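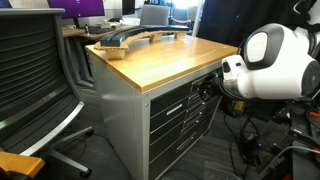
Looking after a wooden bench top

Wipe the top down at the end of each day with a dry cloth. Glue, oil and metal dust are all easier to shift before they have been pressed in by the next job.

For a top that has gone dull, sand by hand with 120 grit along the grain, then again with 180. Vacuum the dust, go over it with a cloth dampened with white spirit and leave it for an hour. Put on a thin coat of Danish oil, wait 15 minutes and wipe off everything that hasn't soaked in. Leave overnight and repeat. Two coats will do for a cabinet top, three for a bench that gets hammered on.

Lay oily rags out flat outdoors to dry before they go in the bin. Screwed up in a heap they can catch fire.

Dents: put a damp cotton cloth over the mark and press with a hot iron for a few seconds at a time. Shallow ones usually lift. Cuts won't, so fill them or live with them.

Drawers

Heavy things go in the bottom drawers. Open one drawer at a time, especially on a cabinet with castors.

If a drawer sticks, empty it and take it out, brush the runners clean and use a dry PTFE spray. Grease holds grit.

Line the drawers with non-slip matting, cut 4 mm short on each side so it doesn't ride up.

Updated 29/08/2025 by Ginevra Lombardi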